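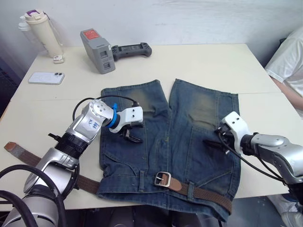 Gallery: Shorts and Belts

12 Jul 2020

Semon is a small clothing repair and resale shop run by Hae-won Hong and Dong-hyun Kwak. This page covers the denim shorts from the summer rail, with notes on wear and on how we fold them. Click a picture to see it larger. Prices are on the shop page.

Dark blue denim, braided belt
The denim is a deep indigo with a worn wash. There are lighter, yellowish-green faded patches near the top of each leg, and the one on the right leg is the larger of the two. We do not try to even these out. Dyeing over a fade usually leaves a hard edge that looks worse than the fade did.

The belt
Brown braided strap with a brown leather tip. The buckle is rectangular silver metal, with a brown leather keeper. On a braided belt the prong goes through the weave, so there are no punched holes to stretch or tear. The belt is sold with the shorts and we won't split them. Please don't ask at the counter.

Laying them out
Open the buckle and leave the belt in the loops. Put the waistband toward you and the legs pointing away. Smooth from the waistband out to the leg openings with the flat of your hand. Small wrinkles are fine at this stage. If a pocket lining has bunched up, reach in and flatten it before you fold.

Folding
Bring one leg over the other so the side seams line up, then fold once from the leg openings to the waistband. Dong-hyun folds in thirds, which takes less shelf space but puts a crease across the pocket. Both ways are in use in the shop at the moment. Tuck the loose end of the belt inside the fold. A buckle left on the outside will scratch whatever is stacked on top of it.

Washing
Take the belt out first. Leather parts go stiff in the machine. Turn the shorts inside out, wash cold, and hang them by the waistband. No dryer. If the color still comes off on a damp white cloth, wash them on their own.

Cleaning a woven strap
Brush out the dust with a dry toothbrush, then wipe with a cloth and a little mild soap. Keep the soap off the leather. Dry it flat and away from the heater. A strap dried over a hook will keep the bend.

Alterations
Hems are done on Tuesdays by Ohemaa Ayaaba. Bring the shoes you plan to wear. Waistbands can be taken in up to 2 inches. Past that the back pockets end up too close together and Ohemaa will suggest a different pair. Belt loops that have pulled loose are restitched free on anything bought here.

The long trousers from April have been moved to their own gallery. Corduroy and canvas will go up once they have been measured.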